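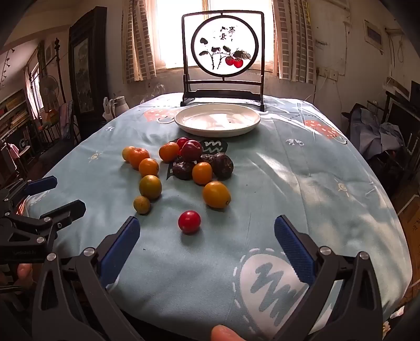
Plums, citrus and the passion fruit question (see below), awaiting the plate.

Fruit on the Table: Your Questions, Answered With Varying Patience

By Shih-chieh Lo
April
6 min read

Every spring I write something about putting fruit out on a table, and every spring the post brings in a fresh heap of questions. I've collected the ones that keep coming back, plus one or two I wish hadn't.

Do I need a fruit bowl?

No. A bowl is a fine way of making sure that whatever is at the bottom gets forgotten until it announces itself. I spread the fruit out on the cloth when it comes home, look it over, and only then decide what deserves the plate. The plate is white, round and plain, and it has outlived three bowls I was given as presents.

How do you sort it?

By how soon it wants eating. Anything soft goes nearest the person most likely to be hungry, which in our house means the end by the kettle. Firm citrus can wait. Plums get pressed gently near the stalk end, with a thumb, once. If six people press the same plum you no longer have a plum, you have a visitor's book.

Should citrus and plums go together?

They can sit on the same table for an afternoon without incident. For keeping, I split them up. Plums are on a short clock and I like to see them, whereas an orange will sulk in a cool corner for a good fortnight (14 days is my limit, after which it becomes marmalade whether it likes it or not).

My orange is green. Is it ripe?

Quite possibly. Skin colour tells you a certain amount about the weather the fruit grew up in and much less about what's inside. Pick it up. If it feels heavy for its size, cut it. If it's sour, you've got something to squeeze over fish. I've had greenish ones that were sweeter than the glossy orange sort sold at twice the price, and I've had greenish ones that took the enamel off my afternoon.

And the bumpy ones?

A bumpy tangerine is usually easier to peel than a smooth one, as the skin tends to be looser. Give it to the child. Give the smooth, tight-skinned one to whoever has just cut their nails and is feeling pleased with themselves.

What are the dark wrinkly things?

I had this 101 times last year, or it felt like it, so the caption is my own fault. Dark brown and wrinkled covers a lot of ground. Passion fruit wrinkle as they ripen and get better for it. Dried-up figs and elderly plums also go dark and wrinkled, with mixed results. If you've been handed something of the kind and can't tell which it is, ask the person who sold it to you, and don't bite it in front of guests.

With passion fruit in particular, the rule is heavy and wrinkled good, light and wrinkled bad. Light means it has dried out and you'll be scraping at it with a teaspoon like an archaeologist.

Can I use a patterned tablecloth? Won't it fight with the fruit?

Let them fight. Mine is pale blue, with little suns and clouds all over it, some pink strawberry sort of things, a dark speech bubble with a zigzag in it, and a large white circle containing a blue scribble that I have tried to read on several occasions. It's cheerful. Orange looks splendid against it. A friend with better taste than me owns a set of undyed linen from Usmani that cost more than my chairs, and she won't allow a plum within a yard of it.

Do you iron it?

Look at it.

How do you get plum juice out?

Cold water straight away, from the back of the cloth, then a little washing-up liquid, then the ordinary wash. Don't use hot water first. I did this to a white cloth once and it's now a pink cloth, with the good bits in the middle. Patterned cloths are more forgiving, and I'd be lying if I said every mark on mine had been put there by the printer.

Is it all right to keep fruit near a window?

For an hour or so, yes, and it does look lovely. All day in full sun, no. We keep a dark wooden table screen standing between the table and the window, which takes the worst off the glare and hides the neighbour's bins. The light still gets round it and goes dappled on one side of the cloth, and I move the soft things out of that. The citrus can put up with it.

Where do I buy a screen like that?

Charity shops, auction rooms, the houses of relatives who are downsizing. There's a place called Triller that sells new ones, and they're perfectly sound if you don't mind waiting 10 weeks. Measure your table first. I didn't, and for the whole of one winter we had dinner at an angle.

To wash or not to wash?

Wash it when you're going to eat it. Washed fruit left sitting about damp goes off faster. The cloudy bloom on a plum is natural and rubs off if you fuss with it, so don't fuss with it. Citrus gets a scrub only if I'm using the zest.

How much should I put out for people coming round?

Allow 2 pieces a head and expect half of it to be left. Guests are shy about fruit. They'll take a third biscuit without a blush, but nobody wants to be heard starting on an orange. Cut a few up and it all goes in minutes.

What about the enormous oval one that doesn't match?

There's always one. I leave it a little apart from the rest. If it's a citrus, treat it as though it might be sour until proven otherwise, and keep your shirt out of range. The market at Fletton is very good for these, as the stallholder there throws things in the bag without telling you what they are and then looks hurt if you ask.

Is wax a problem?

Not for eating the inside. For zest or marmalade, buy unwaxed, or scrub under warm water and dry with a rough cloth. Ulari sell a fruit brush for the purpose. An old nailbrush does the same job, provided you're strict about which nailbrush.

Comments

marmalade_jean: Two a head?? My lot would clear the table and start on the cloth.

PeteB: Tried the cold water from the back on a damson stain. Mostly gone. The wife says "mostly" is doing a lot of work there.

Orla: What does the scribble say though

Shih-chieh Lo: Orla, on Tuesdays I think it's a fish. Otherwise no idea.

Hattie M: Please do one on melons. I've been tapping them for years and have no idea what I'm listening for.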